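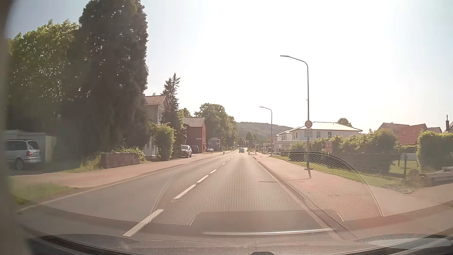 Niamh Dunne had told me to come on foot, and to come slowly, and I managed one of those. I'd gotten off the bus a stop too early, so I reached her corner hot, thirsty and late, and she was already out on the sidewalk with a bag of clippings in one hand and her reading glasses pushed up into her hair.

"You walked the whole way? Good," she said. "Then you already know what I'm going to complain about."

I didn't, so she told me, and that took up most of the afternoon (with a break for iced tea, thank goodness). Niamh has lived on the same straight road through Sandale for most of her adult life. She used to do the paperwork for a tile importer, and for the last few years she has been writing about the street she lives on. It started as a letter to a neighbor who had moved away and wanted news. Then it became a newsletter, and now it's a little book called The Long Way to Tovden, which she had printed in a run of 500 and sells mostly out of a tote bag.

I asked her why a road. People write about their houses all the time, or their gardens. Who writes about the bit in between?

"Well, the bit in between is what everybody shares," she said. "I can't go sit in my neighbor's kitchen whenever I feel like it. But I can stand on the sidewalk as long as I want and look at the asphalt. And I do! My daughter thinks it's a problem."

We set off toward the Tovden end. It's the kind of street you'd drive down without a thought: two lanes with a broken white line between them, houses set back behind walls and bushes, and some very big trees. Walking it with Niamh is another matter. She stops. She stops for gutters, she stops for walls, and she stopped for so long beside somebody's shrub that a curtain moved.

"Look at how the shrub comes over," she said, perfectly happy to be watched. "That's the nicest thing on a street, when a plant gets over the top of a wall. You build a wall to say this is mine, and then your own bush leans out and says hello to people."

She has strong views on walls. Low ones are good and high ones are rude. Reddish ones are better than gray, and a few weeds at the foot of a wall are fine by her. She once took a long-running argument about weeds all the way to the road department and lost, and she still keeps the letter. I asked what it said. "It said thank you for your interest," she told me, and laughed so hard she had to take hold of my arm.

The trees get a whole chapter in the book, and they're the part readers write to her about. Her favorites are the conifers, the huge dark ones that some people on the street would love to see cut down because of the shade. She understands that, she says. She grew up in a dark house herself. But in the middle of summer she crosses over just to walk past them.

"You feel it on your neck," she said. "Everything is white and bright, you're squinting, and then you come alongside one of those big old things and you can open your eyes again. I'd give up a lot of sunshine for that."

I wanted to know about the houses too, because the orange-red tile roof is something she comes back to again and again in the book. Was that the old job talking?

"Oh, of course it was. I spent all those years typing the word tile, I had to start liking them or go crazy." She went on to tell me more about roof pitch than I could write down. What I did catch is that she loves a gable turned toward the street. She says it gives a house a face. She can't draw, she insists, but there are little sketches of gables all down the margins of her notebooks, and I thought they were lovely. She wouldn't let me borrow one for this piece. I asked twice.

The notebooks are worth a mention. She gets them from Kouris, the stationery store near the bus stop, always the same green ones, and she has filled one for every season she has been at this. An entry might be a single line. She read me a few when we stopped to rest. "October. Leaves in the gutter again, all the way along the seam." And then: "New line paint. Too white." And one I asked her to read again: "Very quiet. One car, going away."

"That's my favorite kind of traffic," she said. "One car, well ahead of you, getting smaller. You can think your own thoughts behind a car like that."

Traffic is a sore point, though. The road is straight, and a straight road makes people want to hurry. A few years ago Niamh spent a whole morning on a folding chair with a clicker and counted 351 cars before lunch, and she took the number to a town meeting. She had hoped for a crosswalk. What she got was a polite nod and a leaflet. She isn't bitter about it (maybe a tiny bit bitter) but she does think the people who plan roads should be made to walk them with a bag of groceries in each hand.

"Wide sidewalk, I'll give them that," she said. "I've walked on some terrible sidewalks. Ours is wide, it's pink if the light's right, and two people can go along side by side and talk. We're doing it now. You can't do that over in Vaven, you have to go single file and shout."

I told her I'd never noticed a sidewalk could be pink. She stopped again and looked at me with real pity.

By then we'd been walking for an hour and hadn't gotten very far at all. I asked her how long the full route to Tovden takes at her speed, and she said it depended on who was out. The book has a proper answer, with a hand-lettered table of times at the back: 60 minutes if you keep your head down, the whole day if you stop to chat. There's also a page where you can fill in your own time. A boy from the next street wrote in to say he'd done it on a scooter, and she printed his letter in the second batch.

There will be a third batch, by the way. She has ordered another 100 copies, and she's fixing a mistake on the map that three different readers pointed out to her (she had put the garages on the wrong side, and she's still blushing over it). After that she'd like to do the same road at night. Her daughter has offered to come along with a flashlight, on condition that they go home when she says so.

"And will you?" I asked.

"I'll go home when we run out of road," said Niamh.

We did get our iced tea in the end, back on her front step. She pointed things out with her glass the whole time, a crack she was fond of, a patch of grass that had gone yellow early and then thought better of it. When I got up to leave she asked which way I was headed. I said the bus stop, and she said no, the other stop, the far one, there was a hedge on the way that I'd be sorry to miss.

So I went to the far one. I missed the bus, and the hedge was very good.

The Long Way to Tovden is sold at Kouris in Sandale, next to the till, or by Niamh Dunne herself if you happen to meet her on the sidewalk.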